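# The Bins at Restby

30/07/2020

For most of its life, the packing hall at Restby worked by hand. The company puts together household sets – a few small items for the kitchen or the bathroom, sorted by bin and sent to shops. There are 61 people in the hall, and until June every one of them did some sorting each day.

I visited in the first weeks after the change. I expected noise, but the hall was quieter than the canteen. At the sorting tables, pairs of arms now do the part of the work which people here always called "the picking". An item is taken out of one bin and it goes to another. It sounds simple, and for a person it is simple, the first hundred times. 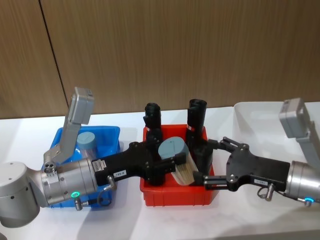
The packers told me that their hands were the first thing to feel the difference. A full shift used to mean 1,000 picks or more, and some of the older workers went home with a bandage on the wrist. Now they bring the stock, set out the bins, and check what comes back. One woman said she sleeps better. In the same breath she said she misses the rhythm, because when the hands were busy she could think about her garden.

Not everybody is so calm. The system was installed by Nilitz, a firm from the next town, and its people stayed for four weeks. During this time there were many meetings, and in my opinion too few of them were held in the hall itself. Workers learned new words before they learned what would happen with their hours. The management promised in writing that no job will be cut before next summer. After that, the paper is silent, and everyone I talked to knows this sentence of it by heart.

The hard items are a subject of their own. A brush has a stiff end and a soft end, and the packers have strong opinions on how it should be held. Smooth round containers are discussed almost as much. When Nilitz prepared the tables, it was the packers who explained which things roll, which things tip over and which ones hide behind others in a bin. They made a list of 161 remarks, written by hand on the backs of old order sheets. The engineers took the list with them, and I was told that a copy hangs in their office.

For this knowledge there was no extra pay. It is the complaint I heard most often, more often than the fear about jobs.

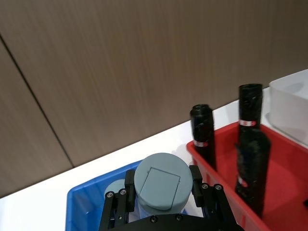
## What the neighbors did

At Vurcombe, a smaller packing firm on the same road, the change came one year earlier. There the packers were trained to run the tables themselves, and they received a higher wage group for it. The training was done by Akbari, a school for technical trades, on paid time.

Restby now wants to do something similar. The first group should start in the autumn, and the places are given by years of service. The list of names was already on the wall by the time clock when I left, and two people were standing in front of it with their coats on, reading it again.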